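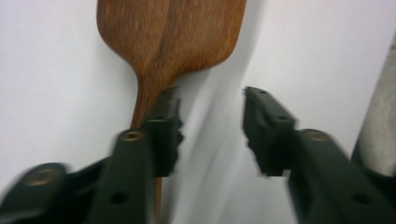

Spatula in reddish-brown wood, with a broad blade and a slender handle.

Kitchen Tool Carver, part time, Premmont workshop

Harb is a small workshop in Premmont. We make wooden spatulas, spoons and butter knives for home kitchens, and we sell them mostly to shops in Kuvville. We look for one person who will carve and finish with us from September, two days each week. One of them is Saturday.

Your work will be to cut the blanks, shape the blade and the handle, sand, and oil. A spatula should feel light at the handle, and its edge must lie flat in the pan. We make 30 pieces in a normal week and 100 before the holidays.

You should have used a drawknife and a spokeshave before. A diploma is not necessary. It is important for us that you can repeat the same shape many times with patience, and that you keep your bench clean. The dust is fine, so please tell us if you have an allergy to wood.

We pay by the hour, also during the trial of 2 weeks. Lunch is together at noon.

Please send a short letter and photos of three things you carved to Seraina Reisinger. Questions about the hours go to Lama Sfeir. We answer every letter, but in July it can take longer.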